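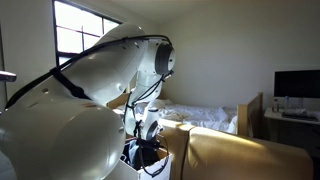
White robot arm bending down into a cardboard box, in window light.

Print this page
E-mail this page

Laltora Opens Winter Storm Alert Service to Households in the Varela Valley

Free text messages will warn residents of ice, heavy snow and strong wind before the roads become dangerous

Laltora, a regional weather service company, has opened its winter storm alert service to all households in the Varela valley. Until now the service was used only by road crews and school bus operators. Residents can sign up without cost and will receive a text message when ice, heavy snow or damaging wind is expected near their address.

The alerts are made with Cliltico, the forecasting software which the company has used for its professional customers during the last two winters. Cliltico combines public forecasts with readings from 220 small weather stations placed along roads, on farms and on the roofs of public buildings. The stations measure air temperature, wind and the temperature of the ground. 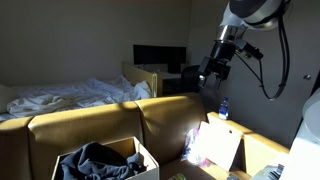 TENCOMBE, Sun 4 October

"In our valley the snow is usually not the biggest problem, people know how to drive in it," said Hermenegildo Palacios, director of Laltora. "The freezing rain is more difficult. It can start at one end of the valley while at the other end it is only wet, and a forecast for the whole county does not show this difference. With the new service, each family gets the information for the place where they live."

The messages have three levels. The first level advises residents to follow the forecast. The second asks them to prepare for delays and possible loss of power. The third is sent when travel is considered dangerous — at this level the message is repeated every hour until the danger has passed.

Residents may choose to receive alerts for one more address, for example a workplace or the home of an older relative. Messages are available in English and Spanish. Persons who do not use a cell phone can ask for a recorded call to a home telephone.

Ezequiel Pacheco, who is responsible for the station network, explained that the stations on the higher roads were checked during the summer and that several received new batteries and wind sensors. "A station that stops working in the middle of a storm is of no use to anybody," he said. "We wanted to finish this work before the first cold nights."

Registration is open now at the Laltora office in Tencombe and at public libraries in the valley. The first alerts to households will be sent in November. The service does not replace official warnings, and residents should continue to follow the instructions of local authorities.

Print this page
E-mail this page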